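# White Work Tables: Frequently Asked Questions

Mikstead Study Center, Room Services
Last revised 11/25/18

The following answers apply to the white work tables in the open study hall, the project rooms and Room 317. They do not apply to the lecture hall desks, which are maintained under a separate agreement.

## Use of the tables

### Who may use the white work tables?

Any person holding a current Mikstead card may use a table in the open study hall without a reservation. Tables in the project rooms and in Room 317 must be reserved through the Room Services desk.

### How much weight may be placed on a table?

The limit is 60 pounds per table, evenly spread. Heavier equipment should be placed on the benches along the north wall of Room 317. Sitting or standing on the tables is not permitted.

### May I eat or drink at the tables?

Drinks in closed containers are allowed. Food is allowed only in the project rooms. Users are asked to wipe the surface when they finish – cloths are kept on the shelf next to each door.

### May I use glue, paint or a cutting knife?

Yes, provided that a cutting mat or protective sheet covers the working area. Mats may be borrowed from the desk for the day. Permanent markers, spray paint and solvent-based glues may not be used on any white table, covered or uncovered.

### May tables be moved or pushed together?

Tables in the project rooms may be rearranged by two people lifting together. They should not be dragged. Please return them to the layout shown on the wall plan before leaving. Tables in Room 317 stay where they are.

## Marks, scuffs and cleaning

### What should I do if I find marks on my table?

Light wear is expected and does not need to be reported. The tables are in use throughout the week, and a white surface shows contact from bags, boxes and tools quite readily. Marks are often easier to notice where light falls across the table at an angle, and the same surface may look clean from another chair.

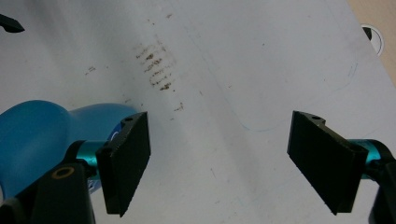

*White tabletop with scuffs, faint smudges and small marks.*

Please do report the following:

- chips or cracks, particularly near a corner
- raised or peeling edges
- stains that remain after wiping with a damp cloth
- writing of any kind
- a table that rocks or leans

### What is the difference between a smudge and a scuff?

For our purposes, a smudge is a mark that lifts with a damp cloth. A scuff is a mark left by rubbing or pressure, and it may need a cleaning pad. A scratch can be felt with a fingernail and cannot be cleaned away. Staff record only scratches, and only those longer than a finger.

### How are the tables cleaned?

Each table is wiped every evening with water and a mild dish soap, then dried with a soft cloth. Scuffs are treated once a month with a damp melamine pad, used with light pressure. Powdered cleansers, steel wool and bleach are not used. Solange Assunção supervises the evening cleaning and may be reached through the desk.

### May I clean a scuff myself?

You are welcome to use a damp cloth. Please leave cleaning pads to the staff – repeated hard rubbing dulls the finish, and a dull patch collects dirt faster than the area around it.

### Something has spilled. What should I do first?

Blot the spill with a dry cloth and move papers and electronics out of the way. If the liquid is anything other than water, notify the desk. Ink and hair dye should be reported immediately, even if the surface appears clean afterward.

## Repair and replacement

### Will I be charged for damage?

Ordinary wear is never charged. A repair fee may apply when a table has been cut, burned or marked with permanent ink. The decision is made by Doaa Morsy, Room Services Manager, and may be appealed in writing to Reda Bennani.

### How often are the tables replaced?

There is no fixed schedule. The tables are inspected each September, and a top that is chipped or no longer flat is replaced. The frame is kept whenever possible.

### Can I buy or receive a retired tabletop?

Retired tops are offered to local schools first. Those that remain are listed on the board outside Room 317 and given to cardholders in order of request. Tops are released as they are, and delivery is not available.

### What if I left something on a table?

Items found at closing are taken to the Room Services desk and labeled with the room and date. Open food and drink containers are discarded the same evening.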